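The Snack Swap, Year Two

So I've been promising this post since October and I know at least three of you have given up on me. Sorry! Work got silly, then the holidays, then I had a cold that would not quit. But it's a rainy weekend, the dog (Calico, who is not a cat, long story) is asleep on my feet, and I have no excuses left.

For anyone new: I run a snack swap by mail. You sign up, I match you with a stranger, and you each send the other a box of packaged stuff from wherever you live. That's the entire thing. It began with me and my old roommate Hammad Usmani sending each other chips after he moved away, because he missed the ones from the gas station by our apartment and I'd gotten hooked on the spicy lentil things his aunt used to bring over. Then his coworker wanted in, then her sister, and now I have a spreadsheet with 44 people on it and a drawer full of packing tape.
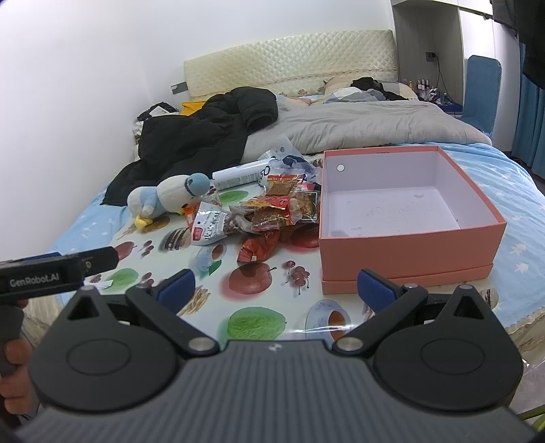

What I'd tell you about packing a box

I have opinions now. I used to think you just throw everything in and tape it shut, and I lost a whole box of wafer cookies that way. They showed up as wafer sand. Hammad ate them with a spoon over ice cream and said they were great, but he's polite.

Heavy things go on the bottom. You know this. Everyone knows this, and yet every round somebody puts a jar of jam on top of a bag of puffs. Bags of chips are their own padding, so tuck them around the sides and in the corners and leave the crackers in the middle where it's safe. If you've got little candies in twist wrappers, use them to fill the gaps. They get everywhere and your partner will be finding them for days, but I think that's half the fun.

Please skip chocolate in summer. I don't care how fast the post office says it is.

And weigh it before you go! My first box overseas weighed so much more than I'd guessed that I stood at the counter taking out cans one at a time while the line behind me sighed. I ate those cans of coffee on the bus home. Drank them, I mean. You get it.

The note is the best part

I ask everybody to put in a note, and I'm a little bossy about it. It can be on the back of a receipt, I really don't mind. Just tell the other person which one is your favorite, which one you hated as a kid, and what you're supposed to drink with it. Otherwise you open a box of things with labels you can't read and you have no idea if you're holding a dessert or a soup base.

I have made that mistake. I once bit into something I was sure was a fudge square and it was a bouillon cube. A big one. My mouth didn't feel right until dinner.

My partner last round was Nivaldo Holanda, and his note was two pages, both sides, with arrows. He'd ranked everything. He'd crossed out his own ranking and done it over. There was a paragraph about a peanut candy his grandmother kept in her sewing tin, and how he'd had to go to two different stores to find the right kind because the wrong kind is "a crime." I read it standing up in the kitchen with my coat still on. Then I ate four of them and had to hide the rest from myself on top of the fridge.

We still write, by the way. He's now trying to convince me that corn flavored ice cream is normal. I'm coming around. 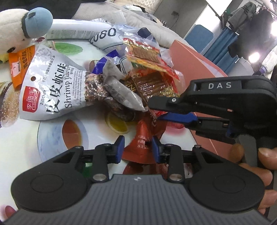 The other thing I've learned is that people are way braver with a snack from a stranger than with one from the store. I'd walk right past a bag of dried squid at the market, every time. But if somebody picked it out and mailed it to me, I'm going to try it, because how rude would I be if I didn't? That's how I found out I love salted plums. It's also how I found out I can't do licorice, in any form, from any country, so please stop trying to convert me. You know who you are.

My mom has gotten into it too. She says she isn't part of the swap, she just "happens to be over" whenever a package shows up. She goes straight for anything with seaweed and keeps the wrappers she likes in a cookbook. When I asked her why she doesn't sign up herself, she said she doesn't want the pressure of choosing. Fair enough. I spent 70 minutes in the cracker aisle before my last box and came home with the same pretzels I always send.

A few of you asked about money. I set a soft limit for what goes in the box and leave postage up to each pair to talk through, and so far that's worked fine. If you can't afford to ship far, tell me when you sign up and I'll match you with someone closer. Some of the nicest swaps have been between people one state apart. You'd be amazed how different the potato chips get.

Next round opens as soon as I've cleaned up the spreadsheet, which has a column called "ask again??" that I don't remember making. If you were in the last one, you don't need to fill out the form again, just email me and say you're in. If you have allergies, put them in the first line so I don't miss them. And if your box from last time never came, write to me, please, I'd much rather know. I've got a bag of backup pretzels with your name on it.

Okay, Calico's up and wants out. In the rain. Of course.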